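# Chapter 3: Soil and the Water It Holds

A farmer near Stullside once dug two holes on the same morning, one at the top of her pasture and one at the bottom. The upper hole was dry and crumbly to the depth of her spade. The lower one had water standing in it before noon. The same rain had fallen on both spots.

This chapter explains why. Soil is a mixture of mineral grains, decayed plant matter, air, and water. The size of the grains decides much of how the soil behaves. Sand grains are large, and water runs down between them quickly. Clay particles are tiny and packed close together, so water moves slowly and tends to stay. Silt falls in between.
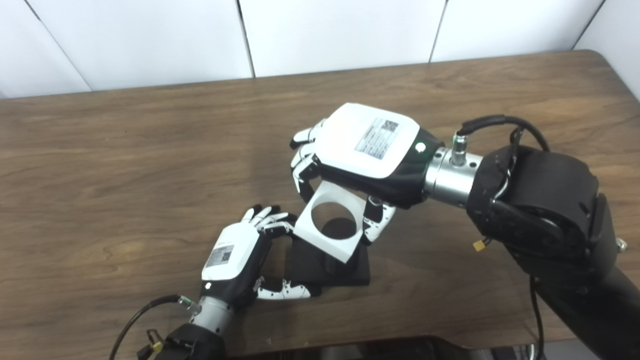
Most soils contain all three. A soil with a fair balance of sand, silt, and clay is called **loam**. Loam drains after a heavy rain but keeps enough moisture for roots to use in the days that follow. The pasture at Stullside has sandy loam on the upper slope and heavy clay at the foot, with a narrow band of silt along the creek.

Slope matters too. Water moves downhill both over the ground and through it, and a low field may receive water from all the land above it. In the Curkness valley, where the hills are steep, spring planting on the valley floor often starts 3 weeks later than planting on the terraces. 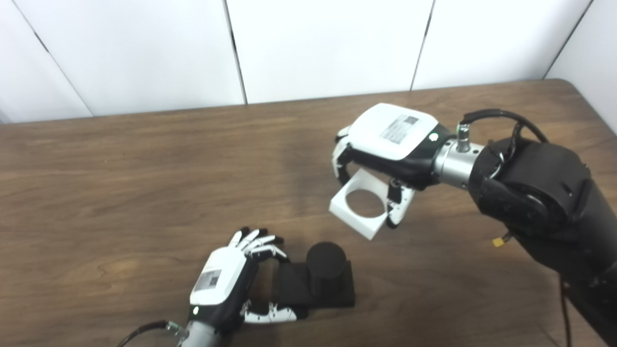
People have worked with these differences for a long time. Growers at Tudside cut open ditches across their wet ground and planted the drier strips between them. Marilou Sebastian, who mapped the old ditches, found that many still carry water in January -- even the ones that have been grassed over.

Section 3.1 covers soil texture and how to test it by hand. Section 3.2 follows rainwater from the surface down to the water table. Section 3.3 looks at drainage and irrigation, using the Calimlim farm records kept by Princess Malabanan.

**Key terms:** loam, silt, pore space, infiltration, water table

**Before you read:** Think of a place near your home where puddles form after rain. Write down what the ground is like there and whether it lies higher or lower than the land next to it. You will come back to your notes at the end of Section 3.2.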